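Section 4: Setting Up Your Move in Gullix
3 min read

Welcome back! By now you have your account open, so pour yourself something nice and we'll get your inventory started (it goes faster than you'd think, even in a full house).

1. Tap New Move and type in both addresses, old and new.
2. Add your rooms one at a time, starting with the kitchen, which always holds more than people expect.

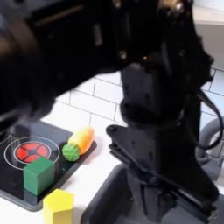 Can I change the moving date after I've booked a crew?
Up to 52 hours before pickup you can change it yourself under My Move, and after that you'll need to call the Metolthorpe desk.

3. Give every box a label number. Gullix takes up to 522 labels per move, so please don't be shy about using them!
4. Enter the weight of anything over 100 pounds, so the crew can bring the right dolly.

Note: Pots and pans can share one label if they travel in the same box.
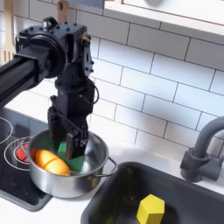 Sharing your list

Tap Share and pick your coordinator, Yvette Li or Arif Harahap, whichever name is on your welcome letter.

Caution: Once the list is shared, deleting a room deletes its labels too.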